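Storing woollens and spare bedding over summer

Wash or dry-clean everything before it goes away. Moth larvae feed on wool that carries skin oils and food residue, and a jumper worn once counts as worn. Dry flat for a full day longer than seems necessary.

Fold knits along the side seams, heaviest at the bottom. Fill each carton to the top – a half-filled one collapses under the next. Seal with 47 mm tape, one strip along the centre join and one across each end.
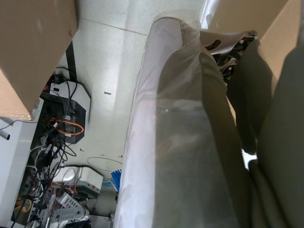
Cardboard carton and clear plastic sheet, tiled floor.

Plastic keeps dust off but holds moisture in. Lay it over the top of the stack and leave the sides open. Do not wrap wool tightly in it. For anything kept longer than a season, an old cotton sheet is the better cover.

Keep cartons off concrete and tile. Two lengths of pine under each stack give enough clearance for air to move. In a garage, leave a hand's width to the wall as well.

Cedar blocks lose their scent in a year or so. Sand the faces lightly with 180 grit to renew them. Camphor is stronger, but the smell stays in the fibre and it must be kept away from children and pets.

Label two adjacent sides, not the lid.

Mervyn Wragg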